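Covgate Kit Room: progress report for the second period
Prepared for the El-Sayed Fund

Summary

The work on the kit room at Covgate is going forward, and most of what we promised for this period is finished. The kit loan scheme lets children play without paying for a uniform. In this period we sorted all the old stock, repaired what was possible to repair, and started to write the folding guide which the teams asked for. One part is late, the labels, and I explain it below.

Sorting the stock

When we opened the boxes from the old storage we had 300 pieces of clothing, counting jerseys and shorts separately. Of these, 80 were too worn or too small to lend again and we gave them to textile recycling. The others were washed and divided by size. The red and white kit is the biggest part of the collection and also the part with most requests, so we began with it.

Socks were not in our first plan. We received many of them anyway, most without a pair, and they are still in bags. I would like to ask if we may use a small part of the repair money for new socks. The amount is in the budget table which I sent separately.

The folding work

We do the folding on a gray upholstered surface. It is wide enough to lay down a jersey and a pair of shorts with free space between them, and the woven fabric keeps the clothes from sliding. The red shorts have a wide white stripe, and we ask that the stripe stays on the outside after folding, so that a person looking at the shelf can recognize the kit quickly. The jersey takes more time. The sleeves with white ends must be opened flat first, and the neckline trim easily folds over the chest if the collar is not pulled straight. The lettering on the chest also disappears in the creases when the jersey is only dropped down.

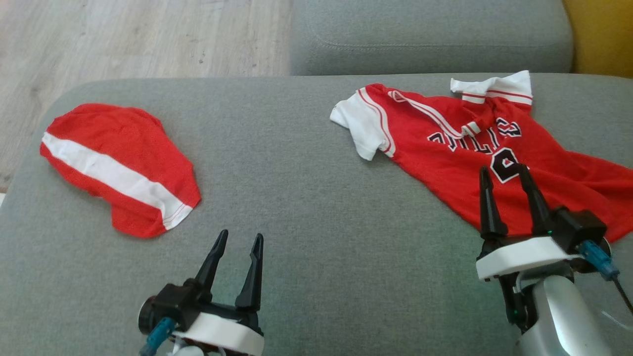
Repairs

Hudo, the sewing workshop near the station, repaired 18 jerseys for us. The most common damage was an open seam under the arm. The second was the trim coming loose at the neck, and for this they used a stronger thread than before. The work was good and the price was the same as in their offer. We will send them a second bag in September.

For the shorts, the problem is almost always the elastic. We decided not to repair it in the smallest sizes, where a new pair costs less than the work.

The folding guide

The guide is now a text of two pages. The first version was too long and the team helpers did not read it to the end. In the new version each garment has its own short part: lay it down, open it, make it smooth, fold it. We also added a few sentences about lifting. A jersey held at one place hangs down and makes new folds around the point where it is held, and the low corner can turn under itself when it comes back to the surface. The guide says to put the low corner down first and then the rest.

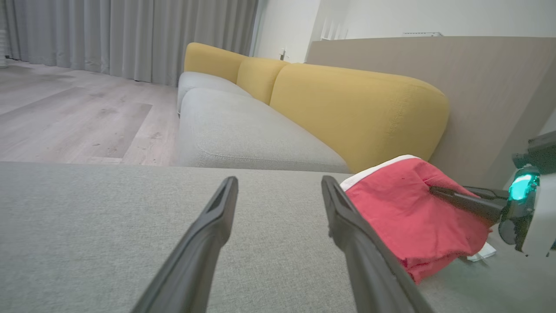
Storage and labels

The shelves from Brinel are mounted and in use. There are six sections, one for each size. The labels are late. The first print was made with the old size names, which do not match our list, and we had to order again. Until the new ones come we use paper strips with handwriting. They do the job but they fall down when the door is open and there is wind.

Plan for the next period

Receive and put on the new labels.
Send the second bag of repairs to Hudo.
Test the folding guide with two teams and correct it after their comments.
Start the lending list, with one page for each team.
Decide about the socks, after your answer.

The money for this period is inside the budget, except the second print of the labels, and we cover this cost from the transport line. Receipts are attached in the same order as in the table.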